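## 4. Bagging Mixed Bakery Items

### 4.1 Motivation and scope

Packing a customer's order is among the shortest jobs in a bakery, and a new employee at the Avstead shop is expected to do it without supervision on the first morning. It remains difficult for a machine. The items differ in size and stiffness, the crust of one may rest on the next, and the container that receives them is made of paper and yields when touched. Earlier work by our group (Gyamfi and Voß, Section 2) treated the picking of single rolls from a flat conveyor. The present section considers the complete chore, from a tray of mixed items to a bag that could be handed across a counter.

We restrict the question deliberately. We do not ask if a machine can run a bakery counter; we ask if two arms of ordinary industrial size can fill a paper bag at a quality the shop would accept. Acceptance was judged by Soledad Salcedo and Kosmas Kyriakidis, both with long experience in retail baking, under the written standard given in Appendix B.

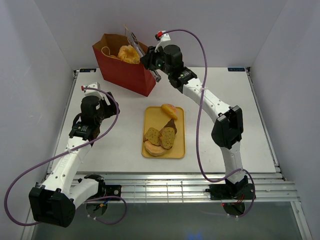

Figure 4. Work cell for the bagging task, with two arms, a red paper bag and a yellow tray of bread items.

The standard has two parts. An item must arrive in the bag without a visible tear, dent or loss of topping, and the bag must still stand when the order is complete. A trial that meets the first part and fails the second is recorded as a failure. This is stricter than the rule used in most published studies, where an item counts as placed once it has left the gripper inside the container. We believe the stricter rule is closer to what a shop would require, and we recommend it to others.

### 4.2 Procedure

Trials were run under the Clolia control software in two series. The first comprised 1,296 single-item transfers and was used to tune grip force and approach angle. The second comprised 2,031 transfers made as part of full orders. No result from the first series is included in the rates reported in Section 5. The protocol was frozen on 14th July, and later changes were limited to the correction of logging errors.

Each full order proceeded as follows:

1. The operator sets out the tray and the open bag, then leaves the cell. Items are laid down by hand and may touch or overlap.
2. The planner selects the first item. Pieces with a free edge are preferred, and flat slices are left until a clear approach exists on both sides.
3. The slotted metal fingers close at low speed. Views from the wrist are used to correct the final approach, as the fixed view gives a poor estimate of height for thin slices.
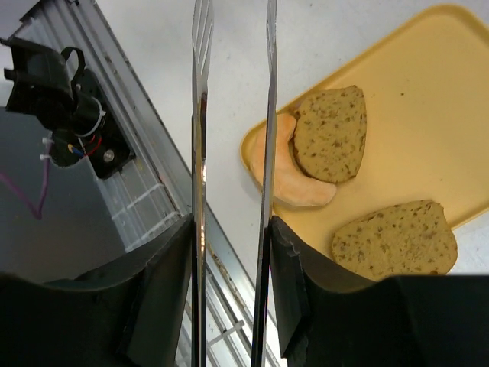 4. The item is lifted, carried to the bag and lowered past the rim. Release from above the rim is not permitted.
5. The cycle repeats until the order is filled or 20 minutes have passed.

### 4.3 Observations on the chore

Three remarks may help readers who plan similar work. First, sliced bread was harder to handle than whole items of any shape. A dense slice lying flat offers the fingers very little to hold, and a slice resting against its neighbor tends to bring the neighbor along. A person solves this by sliding a fingertip underneath — a motion our grippers can only approximate.

Second, the handles of the bag deserve more attention than we first gave them. A looped handle that leans over the opening narrows the entry path, and contact with it can turn the whole bag. Mitsotakis-Vlachou has proposed holding the rim with one arm while the other places the item. We tested this in June on a small set of orders and found it promising but slow.

Third, speed remains well below that of a shop employee. For this reason we do not claim that the chore has been automated in any sense useful to a business. The results support a narrower statement: whole items can be bagged to the shop's standard under controlled conditions, while mixed orders containing slices still call for a person nearby.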